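Stedska has taken the minibars out and I have feelings about it

I wasn't going to write about minibars. I had a whole post half finished on train breakfasts, and it will keep, because I got to my room at the Stedska in September, put my bag down, opened the little cupboard under the telly and found a shelf. A bare shelf with a laminated card on it saying the hotel had "reimagined in-room refreshment".

If you've read this blog for any length of time you'll know I stay in hotels a lot for work, and you'll know I hardly ever buy anything from a minibar. I'm the person who walks ten minutes in the rain to a petrol station for a bottle of water (and then forgets it in reception). So I've no right to be cross. I was a bit cross anyway!

The card said there was now a pantry on the ground floor, open all night, with drinks and snacks "at fair prices". Off I went in my socks. It's a nook next to the lifts with two fridges and a screen where you tap in your room number, and the prices were fine, I'll give them that. A small tonic was 2 euros. The same tonic was 19 crisps' worth of guilt upstairs in the old days, or so it felt when you saw the bill.

What the pantry didn't have was any gin to go with it. I asked at the desk and the young man told me, very kindly, that the group had stopped selling alcohol outside the bar, and the bar had shut at eleven. So that was me, back in the lift with a tonic and a packet of nuts.

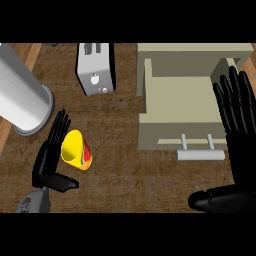 Peiyu Dai
Blogger and reluctant frequent guest

I did a bit of asking around afterwards, mostly among people I know in the trade, and the Stedska is far from alone. The Katton near the ring road did it in the spring and didn't put up so much as a card. The Rewi places still have the fridge but it's switched on and empty, "for your own items", and I must say I've come round to that one. I had a yoghurt in mine last week and felt very organised.

A friend who used to manage housekeeping at a place with 200 rooms told me the minibar was the bit of the job she hated most. Somebody had to go into every room, every day, and check whether a guest had drunk the little vodka and filled it back up with water. People do that, apparently quite a lot of them. Then came the arguments at checkout over a chocolate bar, with a queue building up behind, and the bar usually came off the bill in the end to keep the peace. She reckons they'd have been better off giving the chocolate away.

I can see all that. I can also see why some guests are pleased, and I had a nice email from a reader who's been sober for years and always used to ring ahead to have the fridge cleared. At most hotels that was done without any fuss, but at one (the Utum, which I've moaned about before) they wanted to charge her for it! She'd much prefer to walk into a room and not have to think about it. I hadn't considered that side of things at all, and it did make me feel a bit silly about the gin.

My grumble, then, is mainly with the wording. Take the fridge out if you like, but call it taking the fridge out. And put a kettle in! The Stedska room had no kettle either, and when I rang down for one I was told they'd all been lent out.

I'm back there next month and I've already packed a travel kettle and two proper teabags. Train breakfasts next time, I promise.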